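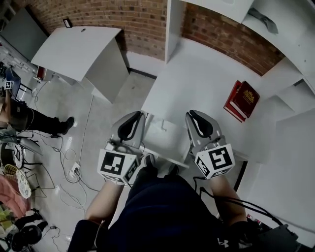 Segundo Indira Bhat, o erro mais comum nesta fase é abrir as inscrições antes de definir as duplas; o Kudimico não redistribui participantes depois da primeira sessão.

4. Configurar as sessões intergeracionais

4.1 No menu Projetos, selecione Novo projeto e escolha o modelo Memórias do bairro.
4.2 Indique a escola parceira e a associação de moradores. Ambos os campos são obrigatórios.
4.3 Em Duplas, associe cada voluntário sénior a uma turma. O limite é de 2 turmas por voluntário.
4.4 Defina o dia das sessões. O valor predefinido é quarta-feira.

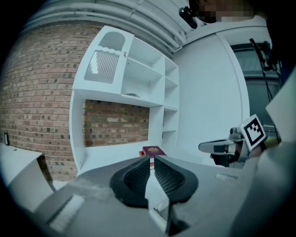 4.5 Importe a lista de voluntários em formato CSV. Cada ficheiro admite até 1.857 registos; as linhas excedentes são ignoradas sem aviso.
4.6 Prima Validar. Os registos sem contacto de emergência ficam no estado Pendente.

Nota: a validação de uma lista completa demora quase 135 segundos. Não feche a janela.

Atenção: a autorização dos encarregados de educação tem de estar anexada antes do passo 4.7. Sem ela, a turma não aparece no calendário.

4.7 Prima Publicar e confirme com o código da entidade.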